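Why count grasp attempts instead of objects moved?
Posted by Florencia Insaurralde, 29/09/2019

I'm reading up on bin-to-bin picking for a class. The Wodader write-up reports 922 attempts but never says how many objects ended up in the second bin. Is that normal?

Hipólito Daza
Yes. The method learns from every try, misses included, so the attempt is the unit. We do the same with mixed items – a toy truck goes in with shiny crumpled stuff.
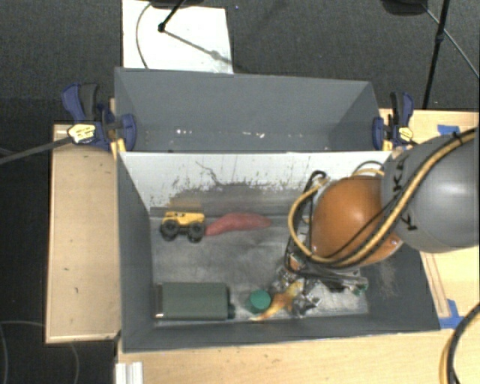

Gripper over the front bin, second bin still empty.

We log 135 attempts, then retrain. Objects moved depends too much on what you put in the bin.

Salma Zerouali
Check the appendix, I think they list it there. Ours was 4 objects per run.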